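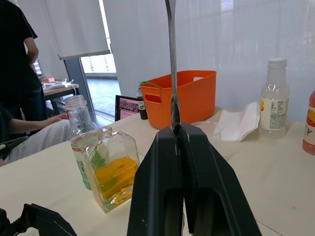 Bottles and baskets: the sorting table at Fikley

Gallery – posted 2021-10-22

The workshop at Fikley shares one long stretch of white tabletop between several jobs, and by the middle of the week it collects bottles. Some belong to the kitchen, some to the cleaning cupboard and some have been carried up from the Letel store and left. This page shows the table before we cleared it, with notes on the things on it and where they go now.

The square glass bottle
Part full, with a yellow-orange liquid in it. Square bottles pack well in a drawer but the short neck makes them awkward to pour from, so this kind stays out on the worktop, next to the wall.

The tall clear bottle
Plastic, with a ridged neck and a white and green label with a big 1 on it. It has greenish contents near the base. Anything down to the last bit is now used up before a new one is opened.

The orange basket
A plastic storage basket with cut-out handles. We have 18 of these between Fikley and Sevesberg, bought in one go in January. They stack when empty and the handles are wide enough for a gloved hand. Orange ones are for the table, other colours for the shelves.

The small dark bottle
Glass, white cap, white and green label, standing beside the basket. Small bottles get knocked over more than anything else and should go inside a basket at the end of the day.

The drink bottle
Clear plastic with a white screw cap. Drinks now have their own shelf by the door – please use it, and write your initials on the cap.

The orange-red bottle
Over on the right, with a green leaf design on its white label. Bottles of this sort go back to the cleaning cupboard, upright, label facing out.

Tissue and odds and ends
One crumpled tissue by the drink bottle. There is a bin under the table at the Hedegaard end, and a second one by the sink.

The laptop
Laptops can stay on the table while in use, but keep open bottles well away from them. The side bench has sockets and is usually free after lunch.

The shelf list for Sevesberg has 34 entries and is pinned up beside the cupboard. The Fikley list will go up next to it once the labels are printed.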